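Skotville Coffee Stops: a data card

Version 2, updated 10th November

What this is

A plain table of places to get a cup of coffee in and near Skotville, with opening hours, what they brew, how they charge, and what they do with your own mug if you bring one in. It started as a list taped inside a kitchen cupboard and it has grown into 2,130 rows, which still makes me happy every time I open the file! Each row is one visit to one place. There are 81 places in all, from the big bakery on the Hajdu side of the river to the hatch at the Rendport ferry landing that only opens when a boat is due.

I love this kind of small, local data. You can read the whole thing over lunch and come away knowing your town better, and you can also load it into a spreadsheet and find things you never noticed on foot (the price of a small drip coffee climbs block by block as you walk uphill, and then drops again at the top).

What's in the folder

visits.csv has one line per visit
places.csv has one line per place, with the neighborhood and the usual hours
prices_old.csv holds the prices from version 1, kept for comparison
notes.txt is the free-text notes, typed up as they were written
CHANGES.txt

Columns in visits.csv

place_id: matches places.csv
month: month and year only
drink: drip, espresso, pour-over, milk drink, other
size_oz: as printed on the menu, blank if the menu only says small or large
price: in dollars, before tax and tip
own_mug: yes, no, not asked
mug_discount: in cents, blank if none
wait_min: whole minutes from paying to being handed the drink
notes_id: points to a line in notes.txt

A blank cell means the thing wasn't written down. A zero means zero. Please keep those apart if you build on this, as version 1 mixed them up in the discount column and it took most of February to sort out.

How it was collected

By walking in and buying coffee, mostly. I kept a small paper notebook and typed the pages up in the evening. Prices come from the board or the printed menu. Waits were timed with a wristwatch, and I started the clock at the moment of paying, so a long line in front of the register doesn't show up anywhere. That's a real gap, and I'd like to fix it in the next version with a second column for time in line.

Cups get their own short section in notes.txt. I wrote down whether a place handed over paper by default, whether lids were out on the counter or given on request, and whether there was a ceramic cup to be had if you planned to sit down. It's my favorite part of the whole set, and the part with the most opinions in it, so treat it as reading material and keep it out of your averages.
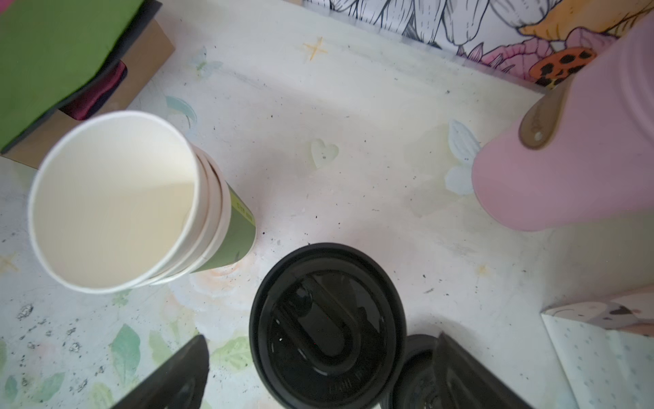 Does the price column include the mug discount?

The price column is always the full menu price. To get what a person with their own mug would have paid, subtract mug_discount, and remember that it's in cents while price is in dollars.

Things to watch out for

Coverage is uneven. The streets near the Vostora building have 78 visits at a single place, thanks to its very good cardamom buns, and some spots out past the rail yard have only one. If you take a plain average over visits you'll mostly be measuring the bun shop. Average by place first, then across places.

Mornings are heavily over-represented. So is drip coffee, which is what I drink.

Two places changed names partway through. They keep one place_id each, and both names are in places.csv with a slash between them.

Fun things to try

Sort by wait_min and look at the espresso rows only. Map the places that open before six, and you'll have drawn the bus routes! Or compare prices_old.csv with the current prices for the Hajdu side, where more than 1,000 of the rows come from and where the changes are easiest to see.

Using and sharing

Do what you like with it. Credit to "Skotville Coffee Stops" is plenty. If you find a mistake, send the place_id, the month and the right value, and it'll go into the next version with a line in CHANGES.txt. New rows are very welcome too, especially afternoons, especially tea shops that also pour coffee, and most of all anything from the far end of the Rendport line, where the table is still thin.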